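Vestitz Hosts Training Week for Student Diaspora Organizations

22 Jun 2025

The Vestitz Youth Center opened its doors to 28 delegates from student and young graduate associations for a training week on the management of cross-border member organizations. The program is run by Havemo, a network that supports associations of students enrolled outside their home countries, with the Itstead foundation as co-organizer.

The opening session was addressed by Halyna Prokopenko, president of Havemo, and Adelino Veloso, head of programs at Itstead. Prokopenko outlined the structure of the week and the conditions attached to the small grants that will be open to participating associations in the fall. Veloso presented the results of the application round, which closed in February.

According to the figures given at the session, 13 associations are represented. Each was asked to send one person with responsibility for membership and one with responsibility for finance or legal affairs. Two associations sent additional delegates at their own cost. Interpretation is not provided, and all sessions are held in English.

The first working session dealt with registration. Many student associations are founded informally at a single university and later accept members in other cities or countries without changing their statutes. Taras Maksymiv, legal adviser to Havemo, said the most common defect in the statutes submitted with the applications was the lack of a rule on how members living abroad may vote.

"A general assembly that meets once a year in one city will exclude a large part of the membership," Maksymiv said. "If the statutes allow remote voting, they must also say who keeps the register and how a member's right to vote is checked."

Delegates then worked on model clauses covering quorum, proxy votes and the notice period for assemblies. The draft text sets a limit on proxies, so that one member may hold the votes of up to four others. Several delegates asked for a lower limit. The matter was left open and will return to the agenda at the closing session.

The second session covered data protection, in particular the transfer of membership lists between national branches. Kirsten MacLeod, who coordinates the alumni section of Havemo, presented a standard consent form and a retention schedule. Under the schedule, the contact details of a lapsed member are deleted at the end of the membership year unless that person has moved to alumni status. Associations that share a mailing system will be asked to sign a written agreement naming the branch responsible for it.

MacLeod also reported on the mentoring scheme, which pairs final-year students with graduates working in the host country. The scheme will continue in its present form - one mentor per student, with a written plan agreed at the first meeting - but applications will now be accepted twice a year. Mentors are no longer required to work in the student's exact field of study. A related field is sufficient if both sides agree. 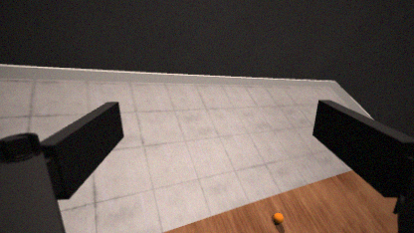

Grants and reporting

Associations taking part in the training week may apply for a Hauser grant, named after the fund that finances it. The grants cover travel, room rental, printing and accounting fees. They do not cover salaries, and equipment may be purchased only with prior written approval. Applications must include the current statutes, the most recent annual accounts and a letter signed by two board members.

Kieran Ó Flaithearta, who administers the fund, said that reports would be shorter than in the previous cycle. A financial statement and a narrative of no more than two pages will be accepted in place of the full evaluation form. Original receipts must still be kept by the association and produced on request. Late reports will suspend any further payment but will not lead to automatic exclusion - a change from the earlier rules.

The remaining sessions deal with recognition of foreign diplomas, election of branch officers and cooperation with university international offices. Delegates will adopt a joint statement at the close of the program. The model clauses and the consent form will be sent to all member associations of Havemo once the final text has been agreed.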